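Reuse of Shipping Boxes: Revised Practice for Staff and Tenants

The Kelmendi Building receives a steady volume of parcels, and the cardboard that comes with them has been a recurring subject at the monthly operations meeting. Beginning in November, all floors will follow a single practice for keeping, sorting and discarding boxes. The practice was drafted by Slavica Ionescu of Building Services following a trial on the second floor, and it replaces the notice posted in the mail room last winter.

The trial covered 8 work areas. Each was asked to keep boxes that could be used again for outgoing shipments or storage and to flatten everything else before the end of the workday. Over the trial period the second floor set aside 50 boxes for reuse. Purchases of new cartons from our supplier, Undar, were reduced by 30 percent on that floor, and the hallway outside the freight elevator remained clear for the full period.

Participants reported that the larger brown cartons were the easiest to place again. Smaller product boxes, which often carry printing on several faces, were requested less often for outgoing mail but proved suitable for holding parts, cables and sample blocks at the workbench.

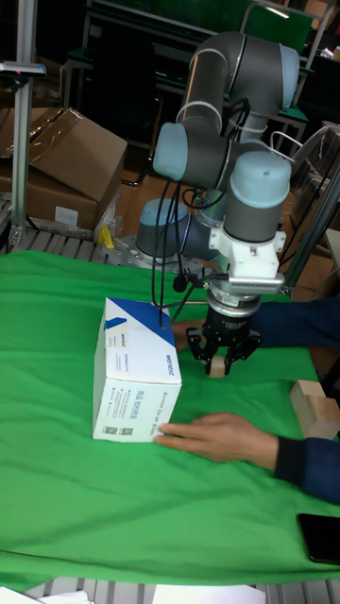

Photo: Building Services, Kelmendi Building

Labels require particular attention. A box that leaves the building with an old barcode still showing may be misrouted by the carrier, and two shipments were returned to us during the trial for this reason. Before a box is used for outgoing mail, all earlier shipping labels and barcode stickers must be removed or fully covered. Boxes kept for use inside the building may retain their labels, provided that no personal address is visible.

Boxes awaiting reuse may be stacked no more than two high, with the heavier box at the bottom. They should stand clear of walkways, electrical panels and heating vents. Open boxes may be kept on top of a stack when they are in daily use. Boxes that have been crushed, torn at the corners or exposed to moisture are to be flattened and taken to the collection point beside the loading dock.

Packing materials should be separated from the cardboard before collection. Clean plastic bags and film go in the clear bin. Paper filler may be placed with the cardboard. Foam is accepted only at the loading dock, where it is stored for pickup by Zurby, our recycling contractor. Items with food residue belong in general waste, and the same applies to any carton used to carry meals up from the Pasta counter in the lobby.

Tenants who use their workbenches for assembly or testing are asked to limit the number of boxes kept on the work surface itself. A cloth or mat under the work area is recommended where small parts are handled. Phones and paperwork should be moved to a side shelf before boxes are opened with a blade.

Each floor will receive one rolling cart for flattened cardboard. Carts may be brought to the loading dock at any time before 4:30 p.m. and should be returned to the floor the same day. Requests for a second cart will be reviewed as space allows.

A supply of 16 blank cover labels will be delivered to each tenant office with the November mail. Additional labels are available at the front desk. Questions regarding the revised practice, including requests to collect oversized cartons, may be directed to Slavica Ionescu at the Building Services office on the ground floor.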